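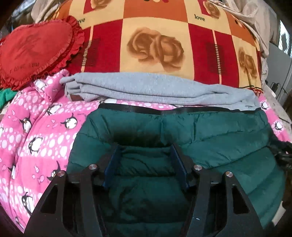

A hand-held gripper over a quilted jacket on a bed, during a garment-handling demonstration.

Teaching by demonstration (also called programming by demonstration, or simply "showing") is a family of methods for giving a robot a new skill by having a person carry out the task, in place of writing out each movement as code. The person may push the robot's own arm through the motion, steer it from a distance, or do the job themselves with a tool shaped like the robot's hand. The recordings are then used to train a control program, usually called a policy, which tries to behave as the person did when it meets a similar situation.

The idea is older than many newcomers expect. Paint-spraying arms in factories were being led by the wrist decades ago, with the path stored and played back exactly. Playback of that kind suits a car door, which arrives in the same spot every time, and it suits a jacket very poorly indeed. Much of the later work has gone into getting from a stored path to something that can look at what lies before it and adjust.

Methods

Kinesthetic teaching is the most direct approach. The motors are made slack enough for the arm to be moved by hand, and the teacher guides it along. It's easy to pick up and rather tiring over a long afternoon, and the teacher's own arms tend to get in the way of the cameras.

Remote control, or teleoperation, puts the teacher at a separate set of controls. These may be a joystick, a headset with hand controllers, or a small copy of the arm whose joints are matched by the full-sized one. Teachers generally need a fair bit of practice before their movements stop looking hesitant, and hesitations are learned along with everything else.

Hand-held grippers leave the robot out of the room altogether. The teacher holds a pair of fingers like those fitted to the robot, with a camera mounted to look past them at the work, and goes about the job at an ordinary human pace. Because the kit is light, it can be carried into bedrooms, kitchens and sheds where a full arm would never fit through the door, and the surroundings come out as varied as people's homes are.

Clothing and bedding

Soft goods are a favourite subject, and a stubborn one. A cup keeps its shape when it's lifted, but a sleeve can fall in any number of ways, and a padded garment springs back from a fold that a fleece would hold quite happily. Busy prints make matters harder again, as the program has to work out where one piece of cloth ends and the next begins.

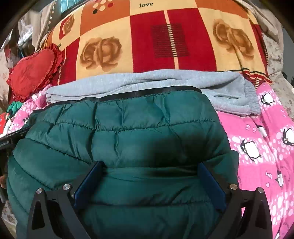 Teachers differ in how they tackle a padded jacket. Tahira Sandhu's teaching notes for the Murunix household set favour taking hold near a seam, where the filling is thinnest and the fingers have less to squash. Asif Niazi, who worked on the same set, preferred a deeper pinch through the padding and a slower lift. Both styles were kept in the end, and the set lists 300 jacket demonstrations between them, with a further 400 for fleece and jersey. The earlier Drultby set had managed only 70 garments of all kinds, recorded in 11 homes, and is still used by students as a gentle place to begin.

Quality of demonstrations

More recordings do help, though a careless batch can undo a good deal of patient work. Common faults include fingers closing before they've reached the cloth, the teacher's free hand quietly tidying a corner, and a wrist turned further than the robot's can go. Some groups throw flawed attempts away. Others, Lashari among them, label and keep the ones in which a dropped hem is picked up again, so that the robot has seen a recovery.

See also

Teleoperation
Imitation learning
Robotic laundry folding
Brodell gripper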